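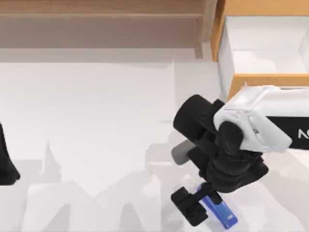 # Why Do Shadows Change Size?

A shadow is a place that light can't easily reach. Light travels in straight lines, so when something solid gets in the way, the space behind it stays darker.

On a sunny morning in July, your shadow can be much taller than you are. The sun is low, and its light comes in at a slant. At noon the sun is high and your shadow shrinks toward your feet.

## Sharp or soft?
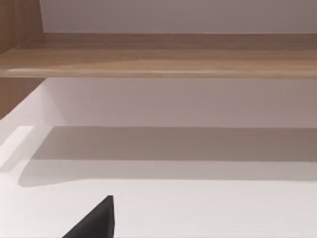

The sun looks small, but it isn't a tiny dot. Some of its light slips past the side of an object and lands in part of the shadow, making the edge blurry. A big lamp does the same thing. Shadows indoors are often soft, like the wide gray band just behind the white floor of this compartment.

## Try it

1. Tape a sheet of white paper to a wall.
2. Shine a flashlight at it from 2 feet away.
3. Hold your hand close to the paper. Look at the edge of its shadow.
4. Move your hand slowly toward the flashlight. The shadow gets bigger.

*Written by Hazem Benkirane*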